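Mundska Shared Practice Group: Minutes of the March Meeting
Subject: house rules for hand-held gripper recording, second draft
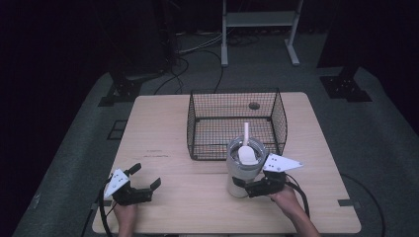

The meeting opened at 2:00 p.m. in the upstairs room at Ovlow, with people from Magaña joining by phone. The minutes of the last meeting were accepted with one fix: the draft is called "house rules" and should stop being called "the standard," which it isn't yet.

1. Where the draft stands
The second draft went out to all three sites and came back with 76 comments, which is a wonderful haul for a document this short. Most were about wording. The chair thanked everybody who wrote in, and especially the night crew at Magaña, who tried every rule at the table before saying a word about it.

2. Start and end of a take
Long talk on this one, and a good one. The draft said a take starts "when the operator is ready," and each site had read that its own way. Agreed wording: both grippers in view, fingers open, held still for 2 seconds, then go. Same at the end. Ovlow has been doing it this way already and says trimming is much easier -- the person who does the trimming was very happy to hear the others will follow.

A one-handed task still begins with both grippers up. The idle hand stays in view and keeps its fingers open unless the task sheet says otherwise.

3. Cables
Agreed that cables run down and away from the operator's feet, with enough slack to reach the far side of the table without a tug. Magaña would like to see them clipped to the table leg. Ovlow tried clips and found they pulled on the left side when reaching across. Left open. Both sites will try the other's way and bring notes.

4. Objects and resets
Cups and other open containers are to be gripped on the body, below any lid or band, and never by something standing in them. A spoon or scoop left in a cup is allowed where the task sheet lists it. Baskets get checked for small leftover items before each take, and anything found is either on the sheet or comes out.

The reset card was warmly received. It is one page, it fits in a pocket, and the new people at Ovlow were using it without help by their second shift. Large print version to follow.

5. Marker plates
Wipe with a dry cloth at the start of each shift. A plate with a scratch through a marker is swapped, and the old one goes in the red tray and not back in the drawer. Rest breaks were added under this item for want of a better place: no more than 20 minutes of recording in one stretch.

6. Naming and the Mundeck log
Takes will be logged in Mundeck with site, table, task and operator number. No names. Bad takes are kept and marked bad, with a few words on what went wrong. Magaña asked if this would fill the disk. It might, so the first full check comes at 1,000 takes per site.

Actions
Ovlow: clean copy of the draft, with items 2 and 4 as agreed.
Magaña: cable notes, clipped and unclipped; large print reset card.
Mundska: Mundeck field for bad takes.

Closed at 3:40 p.m. Next meeting in April, same room.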